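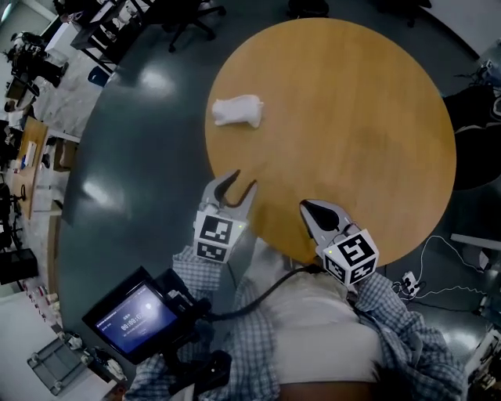

What 140 more cloth demos did for the folding policy

I said in my last post that I would write up the cloth results once the evaluation was finished. It finished last week, so these are my notes. Most of this is for the two or three people who email me about data quantity, but I'll try to keep it readable.

The task is simple to state. A cloth lies crumpled on a table. The policy has to spread it flat, then fold it in half along the long side. We collect with hand-held grippers, one per hand, with marker cubes on the back so we can recover the finger poses afterward. The policy then runs on the two-armed setup at the other end of the room. Jelle Van Damme wrote the tracking code and I do most of the collecting.

By the end of the fall we had 2,024 demonstrations. The policy trained on those could fold a cloth that was already flat. It was bad at the part before that. If the cloth started as a long twisted lump, it would grab the top layer, lift, and put the same lump down a few inches to the left. Then it would do that again. In one rollout it kept going until the time limit.

Our first guess was that we needed more data of the same kind. Tineke Desmet had a different guess, and she was right. She went through a stack of the failures and pointed out that nearly all of them started from a shape we rarely had in the training set. When I set up a demo, I tended to drop the cloth from above. A dropped cloth lands as a loose heap with at least one corner showing. I almost never twisted it or rolled it up first, so the policy had hardly any examples of searching for a corner it couldn't see.

So we tried two things side by side.

The first was 1,000 more demos collected the old way, with the drop start. The second was only 140 demos, but each one began from a shape picked to look like a known failure: rolled, twisted, tucked under itself, or pushed up against the table edge. Mieke Verstraete made a sheet of start shapes and I worked down it. Both sets were added to the same base data and trained with the same settings.

The small set won. On the hard starts, the policy trained with the 1,000 extra drops was hard to tell apart from the old one. The policy trained with the 140 picked starts got the cloth flat in most trials. On the easy starts all three policies did about the same, so we didn't lose anything there.

How the evaluation was done

We used 15 start shapes, none of them taken from Mieke's sheet. Bart Van Dijk set up the cloth for each trial and did not know which policy was going to run. A trial counted as a success if the cloth was flat enough to fold and the fold happened within the time limit. He made that call from the video, and Jeanine Verstraete scored the same videos separately. They disagreed on a few where one corner stayed turned under. We counted those as failures.

What changed in the behavior

The clearest change is in the first few seconds. The old policy went straight for the highest point of the cloth. The new one often pins one end with the left gripper and drags with the right, which is what I do myself when I can't find a corner. It also lets go sooner when a grasp isn't opening anything up.

It still has trouble with the table edge. If part of the cloth hangs over, it sometimes pulls the whole thing off. I have demos of that start in the set, but looking back at them, I was careful in a way that is probably hard to copy – I slid my hand under the hanging part slowly and the motion barely shows up in the recorded poses.

Things I would do differently

I collected all the picked starts over a short stretch, and you can see me getting faster. The later demos are shorter and skip some of the pinning. I would mix the start shapes more and take longer breaks.

I also only used one kind of cloth. A stiffer fabric holds a twist differently, and I don't expect these numbers to carry over without some new data.

And this is one comparison with one training run on each side. We are repeating it with different seeds now. If the gap shrinks I'll say so here.

Next up is towels, which are heavier and fold thicker. Tineke wants to choose the start shapes from the policy's own failures each round instead of from a sheet written in advance. We plan to have a first round of that done by March.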